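Bradent library is getting its evenings back

17 December 2024

Good news for anyone who, like me, only remembers their library books are due when they're already on the bus home. Bradent library will stay open until 8pm on two nights a week from January, and I'm really pleased about it!

The late nights went three years ago, when the Vaughan Road branch closed and its staff were moved over to us. I moaned about it at the time (a lot, sorry to everyone who had to listen). Since then it's been half past five and out, so if you work normal hours you've had Saturday mornings and that's your lot.

What changed things was the petition. It started as a sheet of paper on the counter at the Zellow bakery and ended up with 3,772 names on it, mine included — I signed it while queuing for a cheese twist. The council agreed the new hours last week, and the money is there to the end of the next school year.

The children's corner will close at six as it does now, but the computers, the study tables and the upstairs reading room will all be open right through. You'll be able to print until quarter to eight. The car park behind Jarnex House is free after six too, so no more driving round and round looking for a space.

I asked at the desk which nights it would be and they're still sorting out the rota, so keep an eye on the noticeboard by the front door. The book group is hoping to move to one of them. I've been meaning to join for ages and I've now run out of excuses, though I do still have last month's book to finish.
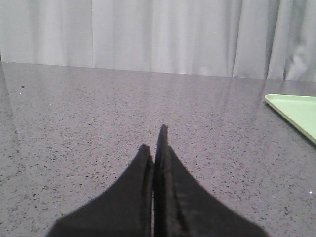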